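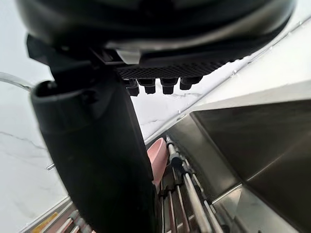
Filed under: Opinion / Student Robotics / Kitchen Tasks

Grade the Whole Rack

The Zarwood student challenge gives full marks for a dish that ends up upright in a slot. I have judged it for two seasons and I think the rule should go. It scores the last second of the job and ignores the part where most of the engineering is.

Take a single plate. The club has to get a finger behind the rim in a space built for human hands, hold the plate by its edge, carry it clear of the counter and line it up with a row of tines. Each step has its own way of going wrong. A grip that is too far down the plate will work on the counter and jam at the rack. Under the present rule, both clubs that jam get zero, although one of them solved three hard problems and the other solved none.
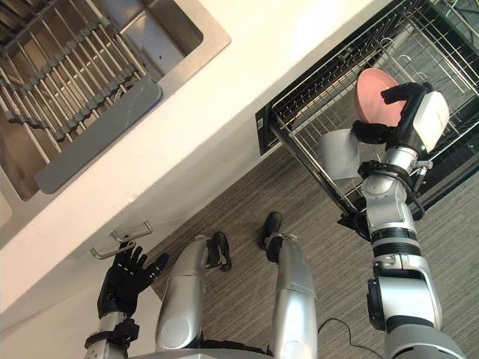
Pink plate, edge first, at the rack-loading station.

The Thibodeaux club logged 534 attempts this season and published all of them, failures included. Their log is more useful than any score sheet I have signed. It separates the reach from the grasp, and the grasp from the release, and it shows that 13 small changes to wrist angle did more for them than a new planner. The current rules gave them no credit for knowing this.

My proposal is plain. Score four stages separately: reach, grasp, transfer, release. Require a log. Publish the logs after the event. The Givow league already does this for its sorting task, and its judging takes no longer than ours.

The usual objection is cost. A log needs storage and someone to check it. Zarwood's entry fees can cover that — the rule book alone had a print budget of 3000 dollars, and few students read it on paper.

The other objection is that a kitchen user only cares whether the plate is in the rack. True for a product. A student project is graded on what the student learned to control, and the score should measure that.

Comments (3)

gridwork: Our club lost on release two years running. Stage scores would have helped.

tine_spacing: Who checks the logs? You skipped that.

mk2108: Zurulberg tried four stages and went back to two. Transfer and release were hard to tell apart on video.

Home | Opinion | Results | Rules | Archive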